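3.2 Collecting the demonstrations

All demonstrations were gathered by hand with the Fellska grippers, one in each hand, operator standing or sitting at the table. No robot arm in the loop at this stage. We tried teleoperation first (see 3.1) and it was slow, plus people got tired and started making odd little corrections that the policy then learned very faithfully. Hand-held was faster and the motion looked more like what a person would do.

The task set has 7 tasks. Most are tabletop moves with one or two objects: cup into tray, cup out of tray, tray slid to the near side, cup passed from the right gripper to the left and so on. Full list in Appendix B. Target was 500 kept episodes in total. We stopped when we hit it.

Five operators took part. Two had used the grippers before, the other three got a short practice period that was not recorded. Instructions were kept loose on purpose. Operators were told the start and end state and nothing about speed, grasp point or which hand goes first, except in the hand-over tasks where the order is fixed. Our earlier Draltgate set was scripted much more tightly and the policy fell apart as soon as the cup was a bit off its mark, so we did not want to repeat that.

Objects were moved between episodes. Not randomised by software, the operator just put them somewhere else and turned them a bit. This is biased, people like the middle of the table and they like putting things where they are easy to reach. Partway through, Malsha Begum began calling out positions from a printed sheet and the spread got noticably better. Episodes from before and after the sheet are flagged in the metadata so they can be split.

An episode starts when both grippers are open and clear of the table and ends when they are open and clear again. Anything with a dropped object was kept if the operator recovered without putting a gripper down, otherwise it went to the reject folder. 216 episodes were rejected. Main causes: tracking lost on one gripper, operator started before the recording did, cable snagged on the table edge. The cable one was annoying and mostly our fault, we changed the routing in March and it happened less.

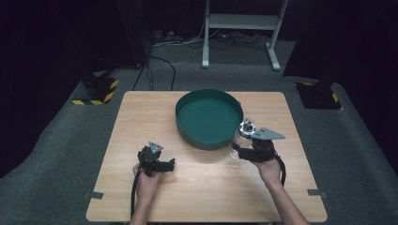
Figure 3. Demonstration recording with the two hand-held grippers, tray and cup on the table.

Clear objects were the hardest. Depth on the plastic cup is poor and we made no attempt to fix it, the policy in Section 4 sees colour images only. Head view was recorded for every episode. It helps most when a gripper hides the object from its own side, but the head moves around a lot and two operators leaned in close for fine placements, which shifts the whole view. We left those in.

Labelling was light. Each episode has a task name, an operator number and a pass/fail mark given by somebody other then the operator. Where the marker was unsure, Nimal Bhattacharjee and Jamila Ekanayake watched it again and agreed on one. No per-frame labels.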